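Chapter 8
Partitioned Containers and Small Enclosures

8.1 Scope of the chapter

Chapter 7 treated the single-cavity box: four walls, a floor, and a lid, with one load path from the lid to the base. Most storage containers in shops, clinics, and homes are divided, and the divider changes both the stiffness of the box and the way it is used. This chapter covers fixed partitions, lids that bear on a partition, and base supports. Removable trays are left to Chapter 12.

A partition is any internal wall that separates the cavity into compartments. It is fixed if it is bonded or molded to at least two faces of the box, and loose if it is held only by slots or friction. A full-height partition reaches the underside of the lid. A partial partition stops short of it and leaves an air gap between compartments. Unless stated otherwise, the word "partition" in this chapter means a fixed, full-height partition.
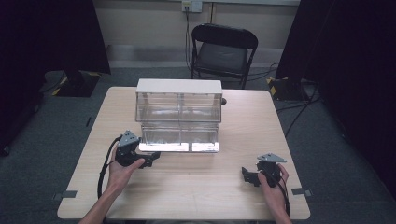 The choice of wall material governs how much the user can learn about the contents before opening the box. Opaque walls require labels, and labels go out of date. Clear acrylic allows inspection from the side but scratches easily and picks up reflections from ceiling lights, and these can hide small items at certain viewing angles. A thin vertical partition in a clear box reads from the front as a line between two panels, so the user sees at once that there are two compartments. An opaque white lid over clear walls is a common pairing. A narrow overhang at the front edge of the lid gives the fingers a surface to lift against.

8.2 Terms used in the worked problems

Span: the unsupported distance between two walls, or between a wall and a partition.
Overhang: the distance the lid extends past the outer face of a wall.
Base block: a separate support fitted along the bottom edge of a box. Base blocks need not be equal in length.

The worked problems use the Purley box (one partition, clear walls) and the Bilham box (no partition, opaque walls). Wall thickness is 2 mm in both. The test loads were compiled by Ibrahim Nwankwo and are listed in Table 8.1.

Review Section 7.4 on lid deflection before starting Problem 8.1.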